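Why does a mug keep your cocoa warm?

Hello again! Last time we did ice lollies, so now it's the turn of hot drinks. I drink more than five cups of tea a day (my dentist knows), and I've spent a lot of that time wondering where the heat goes.

Heat is a bit like a crowd of children at home time. It always wants to get out, and it always heads for somewhere cooler. Your cocoa is hot, the kitchen isn't, so off the heat goes! It has a few ways of leaving.

One way is straight through the side of the mug. The cocoa warms the inside of the mug, the inside warms the outside, and the outside warms your hands. We call this conduction. Some materials let heat rush through, like metal. Others make it crawl, like pottery, and that's why so many mugs are made from it. A thick pottery mug is slower still.

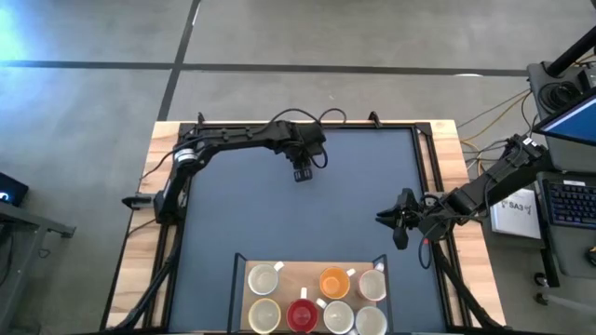
Jawad Siddiqui wrote in to ask why his cocoa goes cold faster in a big wide mug than in a tall thin one, even when he pours in the same amount. He tried it with his sister in Sanside and hers was still warm when his was horrible.

Good testing, Jawad! The answer is at the top. Hot cocoa is always letting tiny bits of water float off into the air, and each bit carries heat away with it. That's called evaporation. A wide mug has a bigger top, so more water can escape at once. Blowing on your drink speeds this up too, because you push the damp warm air away and let drier air in.

So what can you do about it? Put a lid on! A saucer works nicely. I tried one on my tea and it stayed drinkable for 11 minutes longer, long enough for me to find my glasses.
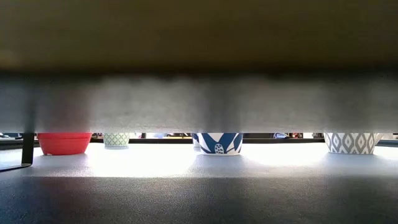 Try it yourself

You need 2 mugs the same, one saucer and some warm water from the tap. Ask a grown-up to help, and don't use water from the kettle.

Fill both mugs to the same height. Put the saucer on one and leave the other open. Wait 12 minutes, then dip a clean finger in each. Which one feels warmer?

If you've got a thermometer, write the numbers down and send them to me. Next time: why spoons get hot.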